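Search this site Enter keywords Search

Villden Residents: Questions about street water points 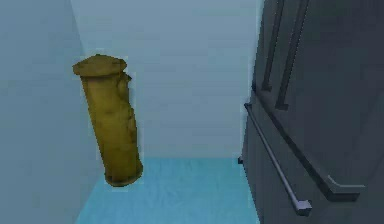 Who can use the water points in Villden? Only the fire service and workers of the water office may open them. If you see one that leans to the side, like the yellow one with the flat, wide cap, please inform us, also when no water comes out.

How do I report a problem?
Call the office in Brotau or write to Etornam Dramani. Please give the street and the nearest house number.

May I park beside one?
No. Please leave 6 metres free on both sides.

Why is my tap water brown in April?
In this month we flush the pipes. Let the cold tap run for 8 minutes. If the colour stays, call us.

Can I get water for my garden?
You can rent a standpipe for 29 a week. The form is at the counter.

Related questions
Reading your water meter
Moving house: what to tell us
Pipe works in Alhassan Street

1,902 views 8 shares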